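## Part 2 – Folding and storing your cloths

If you've come straight from Part 1, your cloths are washed and dried and probably sitting in a heap somewhere. Good, that's where we start. If you skipped Part 1, please at least go back and read the bit about fabric softener. I'll wait.

I wrote the first version of this for the Undach share house, where the linen cupboard has a shelf so narrow you'd think it was built for envelopes. Consuelo Correa has been using it since December and sent me a page of corrections, most of which I've grudgingly put in. The fold below is hers more than mine by now.

### What you'll need

- Your clean, dry microfibre cloths
- A table with a smooth top (a bench is fine, a bed is hopeless)
- A shelf, drawer or tub to put them in

### Before you fold

1. Wipe the table down and let it dry. Microfibre picks up every crumb and hair it meets, and you'll only find them later when you're polishing a mirror.
2. Put the whole heap at the back of the table, off to whichever side suits you. Don't sort it yet.
3. Take one cloth and spread it out in front of you with the hems lying flat. Leave the others where they are.
4. Smooth it from the middle outwards with the side of your hand.

I used to shake each one out in the air like a bedsheet and it never helped. The small ones just cling to your jumper. Laying the cloth down and nudging the corners out is slower for the first few and then it's quicker, or it is for me anyway.

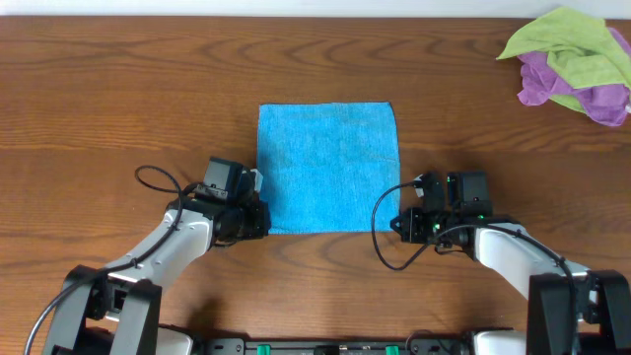 Get the cloth as square to the table edge as you can be bothered to. Mine are never truly square – they're a touch longer one way, and washing seems to make it worse – so pick the longer direction and keep it pointing away from you every time. That way the finished bundles all come out the same size and the stack doesn't lean.

> **Note:** If a corner keeps curling, flip the cloth over and smooth it from the other side. Please don't iron it! Heat is rotten for microfibre, and Heriberto Chávez has a cloth with a shiny iron-shaped patch to prove it.

### The fold

5. Pick up the two corners nearest you, one in each hand.
6. Carry them up to meet the far corners and set them down together. Run your hand along the new fold.
7. Bring the left side over to the right side, so you've got a smaller rectangle with the fold on your left.
8. Fold the bottom third up, then the top third down over it.
9. Turn the bundle so the thick rounded edge faces you, and give it a pat.

Step 8 is where people come unstuck. If the bundle springs open, you've most likely left a hem bunched up inside. Go back to step 5 with that cloth, it only takes a moment.

Yiğit Sezer rolls his instead of doing step 8 and swears by it (they do look very smart in a basket). Rolls are fine in a tub. On an open shelf they wander off.

### Colours

We keep one colour to a job, and I'd really suggest you do the same before you put anything away:

- **Blue** – glass and mirrors
- **Green** – kitchen
- **Purple** – dusting and everything else

Use whatever colours you've got. Just write it down and stick the list inside the cupboard door, or by next month someone will have done the stovetop with the glass cloth.

> **Caution:** Never put a cloth away damp, even a bit damp. A stack of 7 went musty on me at the Dranach flat and I had to wash the lot twice.

### Putting them away

10. Stack each colour separately, rounded edge out, so you can grab one without dragging the rest down.
11. Put freshly washed ones at the bottom and take from the top. They'll wear more evenly.
12. Keep 2 spare cloths of each colour somewhere handy to the sink.

When a cloth gets thin or starts leaving streaks, snip a corner off and demote it to the shed. Once it's been snipped it doesn't come back inside, and it doesn't need folding either. Chuck it in the bucket.

Part 3 covers mop heads, which have their own drying instructions and go on the hooks behind the laundry door.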